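## 4. Checking your tap water against the utility's numbers

Before you start, read your utility's annual report and assume that it is telling you the truth about somebody else's kitchen. The samples behind it come from treatment plants and a set of homes picked for the program. Unless yours is one of them, the report says little about the pipe between the street and your sink.

The same goes for rankings. If you came to this guide after seeing your town on a "worst water" list, find out how the list was made. Many count every contaminant detected, at any level, and a city that tests for more things will look dirtier than one that tests for fewer.

### 4.1 What you need

- The Ladau home kit, with the seals on both bottles unbroken
- The printed log sheet from the back of this manual
- The most recent report from your utility
- A timer and a waterproof pen

**Note:** The Jovito strips sold next to the Ladau kit are cheaper and give an answer in 45 seconds. They are fine for hardness and chlorine. I would not trust them for lead, whatever color they turn.

### 4.2 Taking the first-draw sample

1. Choose the cold tap you drink from. Don't use an outdoor spigot or a tap fed by a softener.
2. Leave all water in the house off for at least six hours. Overnight is easiest. Toilets and ice makers count as water use.
3. Leave the aerator on. Some instructions tell you to take it off and clean it first, which gets you a nicer number and a less useful one.
4. Put the bottle marked **A** under the spout before you open the tap.
5. Open the tap to the flow you would use to fill a glass. Fill to the shoulder line and cap it.
6. Write the time on the label.

**Caution:** The lab's bottles may contain a small amount of acid preservative. Do not rinse them, and keep them away from children. If any gets on your skin, wash it off with plenty of water.

### 4.3 Taking the flushed sample

1. Run the same tap for 210 seconds. Use the timer.
2. Fill bottle **B** without turning off the tap.
3. Cap it, label it and put both bottles in the return box.
4. Mail the box the same day.

If you live in a large building, or your service line is long, 210 seconds may not reach the main. Nuwan Selvanayagam, who edited the first version of this section, argued for a longer flush for everyone. I left it alone so that new results could be compared with old ones, but double it if you have doubts and write that on the log sheet.

### 4.4 Reading the result

Look at the units first. The lab reports metals in parts per billion and dissolved solids in parts per million. A figure that looks frightening in one is dull in the other.

- **A high, B low:** the source is probably your faucet or indoor plumbing.
- **A and B both high:** suspect the service line, or the supply. Retest before you call anyone.
- **A low, B high:** the bottles may have been swapped. Check your labels.
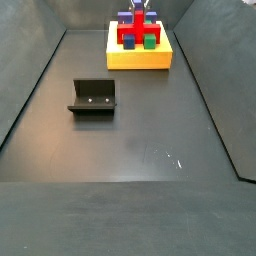
Dissolved solids cause the most needless worry. One Jallthorpe household got a reading of 534 parts per million and was told by a filter salesman that the water was unsafe. The number covers calcium, salt and anything else that dissolves, and it can't tell you which. Above 500 the water may taste flat or leave scale in the kettle. That alone doesn't justify a filter system priced at $1,126, which was the quote.

**Note:** Be careful with free testing. The popular demonstration where a probe turns a glass of tap water brown works on minerals, and it will do the same to perfectly good spring water.

### 4.5 Before you dispute the utility's figures

1. Repeat both samples, at least two weeks after the first pair.
2. Send the second pair to a different certified lab. We have used Gunawardena, and their turnaround is slow, so plan for that.
3. Compare like with like. Your first-draw lead result belongs next to the utility's home samples. Don't set it beside the plant results.
4. Ask the utility, in writing, for its sampling dates and the number of homes tested.

One result is weak evidence, yours included. Two pairs that agree are worth a letter – attach copies of the lab sheets and keep the originals.

Section last checked 2022-03-28. For filter choices, go to section 5.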